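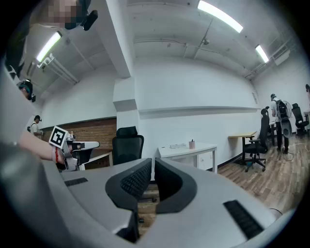
Lekura Student Robotics Club, Data Group

When we started in June, we thought the learning part would be the hard part, and collecting examples would be something we did in the afternoons with music on. Our model needs people to show it each task by hand, over and over, so several of us wear the headsets and backpacks and work through the list with the grippers. Ngan-ling Lu wrote the list and has been very patient with the rest of us!

We have 580 good examples so far and are hoping for 2,000. The first 60 had to be thrown out (we had two clocks that didn't agree, and it took Vicente Montecinos a whole evening to find it). Picking up cups goes quickly now. Folding the cloth is still slow, and our arms get tired, so we trade places more often than we planned.

Next we will train on 200 examples of one task and see what it learns.

Recent reports
Skillilitz: choosing our tasks
Fixing the clocks
Notes from the Doltoseck visit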